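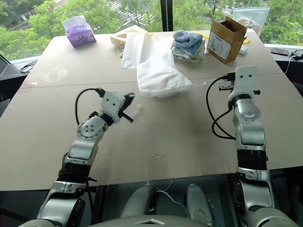 Figure 3. The Pomley bench seen from the head camera, both arms over the panelled table, with cloths, folded towels and an open cardboard box toward the window.

3.2 Bench layout and sensing

The Pomley build lives in a shared workshop, and almost every design choice in this section comes from that fact. The bench has to serve other members on the days we are not using it, so the table is covered in pale panels that lift out one at a time. When a panel gets gouged or glued we swap it in a few minutes, and the camera calibration survives because the robot body is bolted to the floor and never to the table.

Both arms reach over the near edge of the table (Figure 3). Each ends in a white gripper housing with a black gripper, and we were delighted by how far this simple hardware could be pushed on cloth. The fingers are driven by Lemico, our open control package, which runs on a second-hand desktop under the bench and talks to both arms over a single bus. Cable routing took us most of May. Our early harness was tied tight along the forearm and pulled out of its connector whenever the wrist rolled past its midpoint. We now leave a free loop between the wrist and the gripper on each side, and we have not lost a connection since!

The window behind the table is a mixed blessing. Daylight gives lovely colour separation between towels, but it washes out white cloth in the late afternoon. We considered a blind and decided against it, as we wanted a policy that would cope with an ordinary room. Exposure is therefore locked at the start of each session and the lighting is left alone.

3.3 Task set and collection

We recorded 300 teleoperated episodes covering 19 tasks, among them flattening a crumpled cloth, adding a towel to a stack and placing a soft item in an open box. Household clutter such as a tissue box or a paper bag stays on the table during recording and is moved between sessions. Episodes were screened with Pluradby, a small labelling tool we wrote for the purpose, and 23 were discarded for dropped frames or operator error. The remainder form the Collado set used in Section 4.

Each task was then evaluated over 10 trials from a fresh arrangement. A trial ends when the operator judges the goal met, when either arm reaches a joint limit, or when the time budget runs out. Resets are done by hand, and we make no attempt to return a cloth to its earlier shape. This variety in starting folds is one of the things we like best about the set, and its effect on the flattening results is taken up in Section 4.2.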